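Home | Projects | Gallery | Notes | Contact

Hand trials, September

We spent a Saturday at the Murby workshop trying out hands for the Tilahun arm. The two-jaw gripper we had been using is fine for boxes and poor at nearly everything else. Feven Zeleke set up the controller and I kept the notes.

The pictures come from the wrist camera, which we wanted to judge along with the hand.

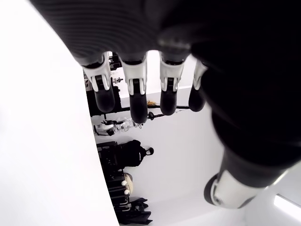
Four fingers in view, with the pale joint housings and black tips.

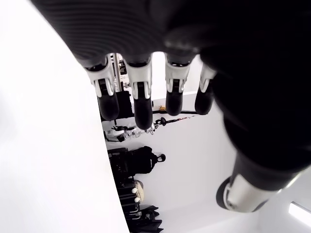 Same hand, same room.

Each hand got five runs on the same set of parts. The jaw gripper was quicker to set up – two cables and a mounting plate. The fingered hand took most of the morning, and we had to load the joint limits twice after a restart. Payload for the arm is 900 grams with a hand fitted, so we left the heavier castings out.

Next time we want to run both hands from the Drovitz controller and compare the grip settings properly. Hiwot Alemayehu has asked for the log files, and I will put them on the notes page.

Comments

Chaltu Abera: Did you try it with the rubber tubing? Ours kept slipping with the jaws.

Eyerusalem Wolde: Please post the joint limits too if you can.

Chaltu Abera: Seconding the joint limits.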